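How to Hand Off a Bench Job to a Two-Arm Cell Without Losing Your Crew

I run second shift at Brevau, in the Curville building, and last September we moved our sorting and handling work over to a two-arm cell. I've had enough messages from other shift leads asking how we set it up that I figured I'd type it out once and link to it. This is the people side as much as the machine side, so bear with me if you came for wiring.

Step 1. Write down the job the way it's really done

Skip the procedure binder for now. Stand at the bench with whoever does the job and write what their hands do. Ours had 6 steps on paper, and the crew had a bunch of little moves in between that were never written down (flip it, feel for the handle end, slide the other hand over). Those little moves are what you'll be teaching the arms, so get them all!

Step 2. Pick the dull part first

We started with the long pieces that need two hands. They're awkward, they swing if you hold them at one end, and my wrists were glad to see them go. Leave the judgment calls with people. Our crew still decides what gets scrapped and what gets reworked, and I'd fight anybody who tried to change that.

Step 3. Run it slow, with the crew watching

Set the speed low and let the folks who used to do the job stand there and heckle. I mean it. They'll spot a bad grip way before you do. We ran 100 slow cycles before we turned anything up, and I had a clipboard going the whole time for notes. Rathnayake, the outfit that installed our cell, wanted to go faster. I'm glad we didn't.

Step 4. Get both grips right before you touch the path

With a long piece, close one gripper on the wide end and the other on the handle, and check that it hangs level.

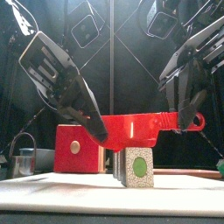
If one end dips, fix the grip and leave the path alone. I wasted an entire evening nudging waypoints when all I needed was to move one set of fingers closer to the end. Save each good grip under a name your crew would use. We log ours in Pelis, and the names are pretty silly, but everybody can find them.

Step 5. Change the job titles when the job changes

This one I got wrong. For weeks people were tending the cell, clearing stops and teaching new grips while their paperwork still said bench hand. Get the title and the pay grade sorted before go-live, and put the training hours on the schedule so they aren't squeezed in over lunch.

Step 6. Keep a stop log

Write down every stop, who cleared it and what they did. At shift change, read the last few out loud. We passed 2,732 cycles before I quit reading every single line myself, and I still skim it with my coffee.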